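21/09/2024

I have wanted to write about the shelf for a long time, and today it is raining in Drarkdale and the washing cannot go out, so I have the afternoon.

When I moved into this flat in June, I had eleven boxes and one suitcase. My sister Napaporn helped me carry them up the stairs. She is stronger than me, although she is younger and smaller, and she did not let me forget it. Most of the boxes were clothes and kitchen things, and these found their places in one evening. The last two boxes were the difficult ones. On the side I had written "various", and I can tell you now that this is a very bad word to write on a box.

In "various" there were creams and bottles, books, a tea bowl, cables for telephones I do not have any more, a bag of buttons, and letters. They stayed in the corner behind the door for many weeks. Every morning I took my shampoo out of the box and every evening I put it back, like a guest in a hostel.

The reason was the bathroom. It is very narrow and has only a small glass ledge above the basin, where I can put a cup and a toothbrush. The landlady told me the tenant before me kept everything on the edge of the bath. I tried it for a week, and every bottle fell in at least once. So I decided that the bathroom things would live outside the bathroom, in a wooden cabinet in my room, and that they would have to share with the books.

The cabinet is second-hand. I found it in a shop called Tiltarico, behind the bus station, where they sell furniture from houses which are being emptied. It cost 55 pounds and they wanted 12 more for delivery. I thought this was too much, but then I tried to lift one end of it and I paid. It is light wood, with a back panel in nearly the same colour. I cleaned it with warm water and a little vinegar, and left the doors open for two days to let the smell out. I don't know what the smell was. Old newspapers, I think.

My first plan was one shelf for books and one shelf for washing. This is the sensible plan and Napaporn also said so. But the lower shelf was soon full of bed sheets, and the top one is too high for me to reach without the stool, so everything I need daily came together in the middle. At first I was not happy with it. I moved things many times. I put the books on the left and the bottles on the right, and then the opposite. I tried to stand the bottles in a row in front of the books, but then I knocked them over whenever I wanted to read.

What works for me now is quite simple. The books go on the right side, standing. The bottles go in the left corner, at the back, with the towel in front of them. The middle must stay nearly free, and only the thing I am using at the moment may be there. I have kept this for more than a month, which for me is long.

About the bottles I must confess something. When I opened the boxes I found that I had several of the same thing, all of them started and not one of them finished. I made a rule that I cannot buy a new bottle before one of the old ones is empty. My mother would laugh, she has lived with this rule all her life. In the Costa near my office I told it to my colleague Arthit, and he said his wife has over 200 small soaps from hotels. So perhaps I am not the worst case.

The facial cleanser is the thing I use the most. It comes in a white tube with green printing, with the name in Chinese, and it does the job without making my skin tight. I used to buy only what I could read on the label without effort, and I missed many good products like this. Now I keep it standing in the middle of the shelf, because if it lies down with the others I forget it and wash my face only with water. 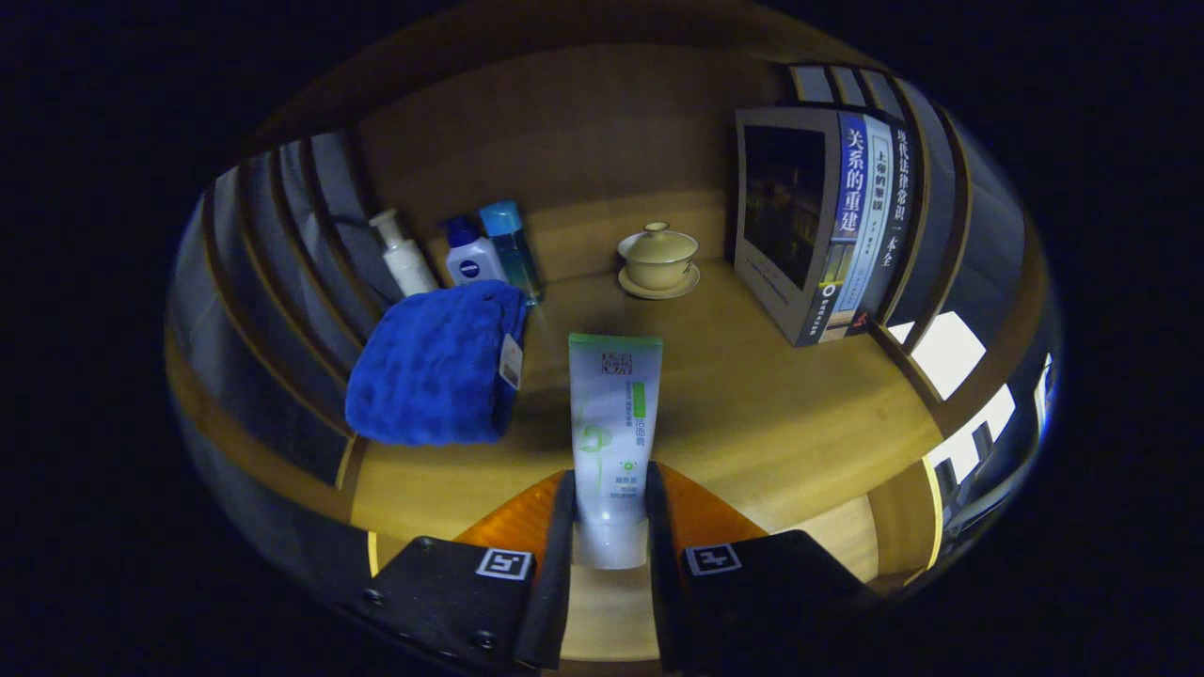

The tea bowl is another story. It is a gaiwan, cream-coloured, with a lid and a saucer, and correctly it should be in the kitchen. I had it in the kitchen for the first days. But the kitchen here has an open shelf above the cooker and I was afraid for the lid. It has a small knob on the top, and a lid like that is not easy to replace alone. So it went to the back of the cabinet shelf, and when I want to make tea in the proper way I go and fetch it. It means I do it less often but more slowly, with more attention. On normal days I use a mug.

The books are the ones I want near me this year. One is 关系的重建, about rebuilding relationships, and I am reading it very slowly, a few pages before sleeping. Next to it is 上帝的笑脸. The dark one, 现代法律常识一本全, is a book of general knowledge about modern law, and Napaporn always asks why I need it. I like to open it anywhere and read one page. It is very calm reading, better than the news! The other books are still waiting in a bag under the bed, and when I finish one of these, another can come up.

The towel was a small discussion. It is royal blue and very fluffy, and my sister thinks a towel should hang. It does hang, when it is in use. The folded one is the next one. I like to see that there is a next one. I know there is still a paper tag on it, and she has offered me scissors already.

What I have not solved is the cables. They are in a biscuit tin on the floor of the wardrobe and I have decided to keep them until the end of the year. The letters I tied with a ribbon and put in the drawer of the desk. The buttons I gave to a lady downstairs who makes cushions, and she gave me back a jar of plum jam from Arer, the village where her son lives. It is a little sour and very good on toast.

If somebody reading this has a bathroom as narrow as mine, please write to me how you manage with the wet things, especially the sponge. I have tried a hook and I have tried a dish, and I am not satisfied with either of them.

Rungnapa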